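Dull patches on counter after cleaning, can they be fixed?

Posted in Kitchen & Bath, 24 July 2020

We moved into a rental in Gidmont in March and the kitchen counter has gone dull near the sink. I've been using a vinegar spray on it. The landlord doesn't know what it's made of. Is there something I can put on it, or do I need to pay someone? One place quoted me $400.

drellau_tenant

Stop using the vinegar first. If it's a stone with lime in it, acid etches the surface and no cleaner will bring the shine back. Put one drop of lemon juice somewhere hidden, wait a few minutes and wipe. A dull spot means it etches. You'd need polishing powder or a pro. If nothing changes, it may only be soap film, and dish soap with hot water and a good rinse will take that off.

gritty81

just get new counters, mine were 2000 installed

Curnine Stan

Don't replace counters in a rental. Ask the landlord in writing before you sand or polish anything. If you do get permission, start with the finest pad you can find and go up to 2000 grit by hand. Keep it wet, and try a corner behind the toaster first.
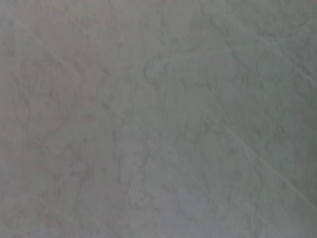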